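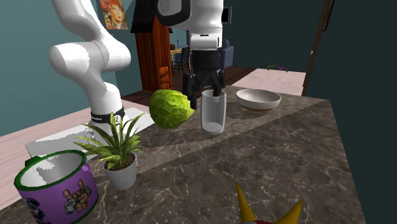
Lista de comprobación: registro de jornada, descansos y vacaciones
Centro de trabajo: taller y oficina de Onano
Revisión de octubre, con comentarios

Segundo repaso del año, ¡y qué diferencia con el primero! Se marca Sí, No o Pendiente, y debajo va lo que encontramos.

1. El registro recoge hora de entrada y de salida de cada persona
Sí. Da gusto abrirlo. En primavera había hojas con «jornada normal» escrito de arriba abajo y ahora aparecen las horas de verdad, minutos incluidos.

2. Las correcciones dejan rastro
Sí, con matices. Prarkeo guarda el dato original y el corregido, pero el motivo se puede dejar en blanco. Hay 3 correcciones sin explicar, todas de un viernes. Rellenarlas antes del cierre del mes.

3. Pausa de comida respetada y anotada
Pendiente. En oficina, perfecto. En taller la pausa se anota de forma automática, 30 minutos justos para todo el mundo, se haya parado o no. Hay que fichar la pausa real. Lo hemos hablado con el turno de mañana y la acogida ha sido estupenda —alguien pidió empezar el mismo día.

4. Descanso entre jornadas
Sí. Ningún cambio de turno de los revisados se queda corto. El cuadrante nuevo funciona muy bien y recomendamos copiarlo en Sultdale.

5. Horas extra aprobadas, pagadas o compensadas
No. Faltan por compensar 10 horas del inventario. Están reconocidas por escrito y nadie las discute, pero siguen sin fecha. Que la tengan esta semana.

6. Calendario de vacaciones a la vista
Sí. Colgado junto a la entrada y también en la intranet. ¡Por fin coinciden las dos versiones!

7. Nóminas entregadas con desglose
Sí. El plus de nocturnidad sale ya en línea aparte. Mucho más fácil de leer y de comprobar.

8. Personal de contratas
Pendiente. Krajčí lleva su propio registro y nos lo enseñó sin problema, pero no tenemos copia de las horas hechas en nuestro centro. Pedirla cada mes.

9. Canal para reclamar horas mal anotadas
Sí. El formulario cabe en media página y se usa. Que lleguen reclamaciones es buena señal, sigamos contestándolas por escrito.

Quedan abiertos los puntos 2, 3, 5 y 8. El 5 va primero. Los demás, a la próxima visita, con el registro de pausas de taller ya impreso sobre la mesa.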